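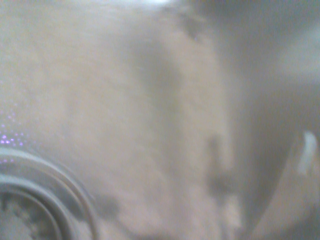
Kitchen sink, July.

Up before six because the flat was too warm to sleep in. Did last night's plates, had toast, and was at the desk with Sillora running by half past. I had told myself one hour before work and it ended up being closer to two.

I am still on Grendarwood, the third region, and still playing it on the pad. I started the game on mouse and keyboard, gave that up in the second week, and have gone back and forth since. Today I decided to settle it properly by doing the same stretch of road both ways, from the Sitbridge toll gate down to the quarry, with the loaded cart.

Keyboard first. The trouble is the same as it was in spring. A key is either down or up, so the cart is either turning hard or going straight, and on the long bend under the cliff you have to tap left over and over to stay off the verge. I lost two barrels on the first run and one on the second. My best time was 70 seconds with the full load and I could not get below it. The camera is much nicer, though. I can look back up the hill for bandits without losing the road, and picking things out of the inventory takes no time at all.

Then the pad. First run 67 seconds, no barrels lost. Three seconds is not a lot but it felt far calmer. You lean the stick a little and the cart leans a little. The bad part is that the brake and the whistle share a shoulder button, one on a press and one on a hold, and I still blow the whistle when I want to slow down. The horses speed up when they hear it. I went into the quarry fence that way last week and did it again this morning.

I looked through the settings to see if the two could be split. They can, but only if you give up the quick map, and I use the quick map all the time. There was a patch in June that was meant to add a second page of bindings. I have the patch and I can't find the page. Wrote a short post on the forum asking where it is.

Work was work. Ate lunch at the desk and read the replies. One person said the second page only shows up when the pad is plugged in with a cable before the game starts. Another said the game was meant for a wheel and I should buy a wheel. I am not buying a wheel for a game about delivering barrels. A third had posted a whole layout with the whistle moved to the left stick click, which I copied out on the back of an envelope.

The old Cuypers pad has a loose cable socket, so the cable advice took a while to test. It drops out if the plug is not pushed slightly upwards. I folded a bit of card and wedged it underneath, started the game again, and the second page was there. So the first person was right. Thanked them and marked the post as solved.

Moved the whistle to the stick click, left the brake where it was, kept the map. Ran the quarry road five times after tea. Best was 67 again, exactly the same as this morning, but the other four were all close to it and I didn't touch the fence once. I do click the stick by accident when I am gripping too hard on the steep part. That should get better.

After that I did some actual deliveries. The Sitbridge orders pay 50 a load, or 121 if you take the night run, and the night run is the one I have been avoiding. Took it once. Got there with everything except one barrel and was paid less a bit for the missing one. The lamps on the cart light up much less of the road than I expected, and I drove most of it from memory. Bought the better axle with the money. I can't tell yet whether it makes any difference.

One thing I want to try is using both at once, pad in the left hand for steering and mouse in the right for the camera. Someone in the thread says the game lets you, but the button prompts flicker between the two sets the whole time. I might put up with that.

Stopped at ten. Thumb is sore on the left side where the stick has worn down to the plastic. I should order a pair of rubber caps, and a proper cable while I am at it.

Tomorrow: night run again, with the new axle, and leave the side quests alone until the Grendarwood road is finished.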